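시연 데이터 수집

시연 데이터 수집은 로봇에게 동작을 가르치려고 사람이 직접 해 보인 예시를 모으는 일을 말한다. 영어권에서는 보통 데몬스트레이션 수집이라 하고, 우리끼리는 그냥 "시연 뜬다"고 한다. 나는 이 일을 꽤 오래 해 왔는데, 사전에 실린 설명이 하나같이 딱딱해서 이 항목은 내 말투로 써 보기로 했다. 조금 수다스러워도 이해해 주시길!

개요

학습 시스템은 규칙을 일일이 적어 주는 대신 예시를 보고 배운다. 예시 하나를 에피소드라고 부르는데, 시작 자세에서 끝 자세까지의 카메라 영상과 관절 각도, 그리퍼가 벌어진 정도가 시간 순서대로 한 묶음이 된다. 내가 있는 Truvon에서는 과제 하나에 에피소드를 1000개 넘게 모은다. 처음 들으면 다들 놀라는데, 한 번 하는 데 30초쯤 걸리는 동작이면 생각보다 금방 쌓인다(물론 손목은 좀 아프다).

수집 방식

제일 흔한 건 원격 조종이다. 사람이 조종용 팔을 움직이면 로봇 팔이 그대로 따라 움직인다. 팔을 직접 붙잡고 끌어 주는 방식도 있고, 손에 드는 그리퍼만 가지고 로봇 없이 찍는 방식도 있다. 나는 원격 조종파인데, 로봇이 실제로 갈 수 있는 자세만 기록되는 게 마음에 들어서다. 손에 드는 쪽은 훨씬 빠르지만, 나중에 로봇 팔이 못 따라가는 궤적이 꼭 몇 개씩 섞여 나온다.

카메라는 작업대를 내려다보는 것과 손목에 다는 것을 같이 쓴다. 손목 카메라는 손끝이 물건에 닿는 순간을 가까이서 잡아 주니까 나는 이게 없으면 영 불안하다. 대신 화면의 상당 부분을 그리퍼가 차지하고, 팔이 움직일 때마다 배경도 통째로 바뀐다.

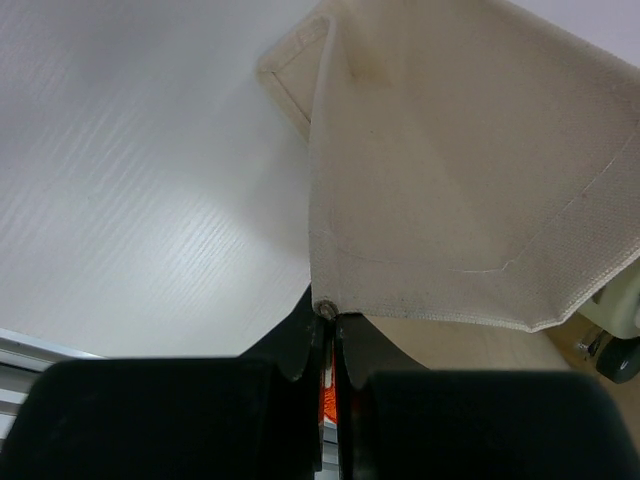
천은 이 분야에서 악명이 높다. 상자나 컵은 어디를 잡아도 모양이 그대로인데, 천은 잡는 순간 형태가 달라진다. 그래서 우리는 모서리부터 가르친다. 모서리에 금속 고리가 박힌 캔버스 천이면 나는 그 고리 바로 옆을 집는다. 눈에 띄는 기준점이 있으면 사람도 덜 헤매고, 에피소드끼리 집는 위치도 비슷해진다. 밋밋한 천을 다룰 때는 박음질 선이나 접힌 자리를 대신 본다.

다양성

같은 동작을 똑같이 되풀이한 예시는 많아 봤자 별 도움이 안 된다. 우리 팀은 시작 배치를 6가지로 정해 두고 돌려 가며 찍고, 배치마다 천의 방향을 4번 바꾼다. 조명도 오전과 오후로 나눈다. 예전에 Cullness 과제를 할 때는 이걸 몰라서 오전에만 몰아 찍었는데, 오후 세 시만 되면 로봇이 엉뚱한 데를 집었다. 그 뒤로 시간표에 예민해졌다.

실수한 에피소드를 남길지 버릴지는 팀마다 생각이 다르다. 나는 놓쳤다가 다시 잡는 장면은 남기자는 쪽이다. 로봇도 언젠가 놓칠 텐데, 그때 어떻게 하는지 본 적은 있어야 하지 않겠는가. 다만 조종하는 사람이 망설이느라 허공에 한참 멈춰 있던 구간은 잘라 낸다. 그대로 두면 로봇이 그 망설임까지 배운다.

기록과 표기

에피소드마다 과제 이름, 조종자 번호, 성공 여부, 짧은 메모를 붙인다. 우리는 Leinonen이라는 사내 도구로 표기하고, 완성된 묶음은 Onumden 저장소에 올린다. 메모는 꼭 그 자리에서 쓰는 게 좋다! 저녁에 몰아서 쓰면 다 똑같은 천으로만 보인다.

같이 볼 항목: 모방 학습, 원격 조종, 변형 물체 조작, 손목 카메라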